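Course Notes, Unit 7: Learning Articulated-Object Tasks from Demonstration
Reading: Ustholm project notes, sections 2 to 4

7.1 Task definition

The running case in this unit is drawer opening on a three-drawer cabinet. The goal is to open the top drawer without disturbing what is on the cabinet. A bowl and a drink can stay on top as distractors. The policy receives a head camera view and joint positions and outputs target joint positions. 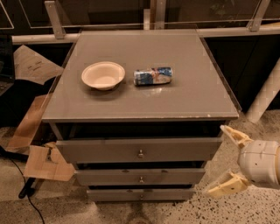
Each demonstration is divided into four phases: approach, contact, pull, release. Phase labels are used only for analysis and are not given to the policy during training. The Ustholm set has 2,276 demonstrations in all, of which 1,575 are used for training. Assume a fixed cabinet pose within a session unless stated otherwise.

7.2 Contact at the edge of the drawer front

The knob is small. A grasp on it leaves little tolerance for lateral error. An alternative is to hook the side or upper edge of the drawer front, where contact can be made over a longer span. The cost is an off-center pull, which applies a moment to the drawer and can cause it to bind in its runners.
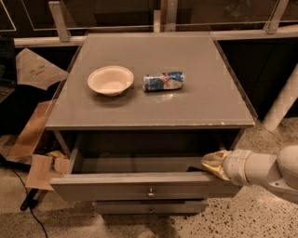 Jolien Van Wijk
Course notes, revised August 27, 2019

Let F be the pulling force and d the lateral distance from its line of action to the drawer centerline. The yaw moment is M = Fd. Binding depends on M, the runner length and the friction coefficient. Hold F constant in Problem 1 and treat the drawer as rigid.

7.3 Action chunking

The Rätsep baseline predicts one action per step. Small errors in the contact phase push the arm into states absent from the training data. The Vosard variant predicts a chunk of 64 actions and averages overlapping predictions.

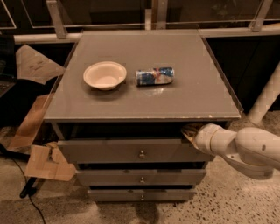 By Jolien Van Wijk

Averaging smooths the pull but delays the response to a missed contact. Compare the two policies by phase before comparing total success. 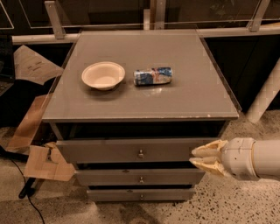
Fig. 4. Gripper fingertips in front of the right end of the top drawer.

Problem 2. Explain how chunk length affects recovery when the fingers slip off the drawer edge.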